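**Gripper won't release after stall, fault 91**

**dbravo**
Anyone else running the Jara hand-held gripper and getting fault 91? The fingers close on something soft, the motor stalls, and then the release trigger does nothing. I have to cut power to get it open. Firmware 3040. It has happened 3 times since Monday, always during box sorting. 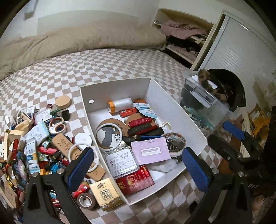
I already swapped the battery and reseated the finger cable. The log shows the current limit tripping, then no open command at all, even with the trigger held down.

**clodagh_l**
Same fault here. Going back to 2148 fixed it for me. On 3040 the stall latches and the trigger input gets ignored until you reboot.

**lsaavedra**
I don't think it's firmware. I had 91 on 2148 too. Mine was a bracket screw that had worked loose, so the finger was binding at the end of its travel. Check those before you flash anything.

**dbravo**
Screws are tight. Fingers slide fine by hand with the power off.

**clodagh_l**
Then it's the latch. A loose screw wouldn't stop the open command from showing up in the log.

**lsaavedra**
It could if the trigger board shares a ground with the motor. But ok, try the rollback.

**ctapia**
Please keep your other hand out of the fingers while you test. Mine let go and then closed again on reboot and caught my thumb. Bruised nail, nothing worse.

**dbravo**
Thanks, didn't know it could do that. On 2148 now, no faults this afternoon. Sending both logs to Jara support.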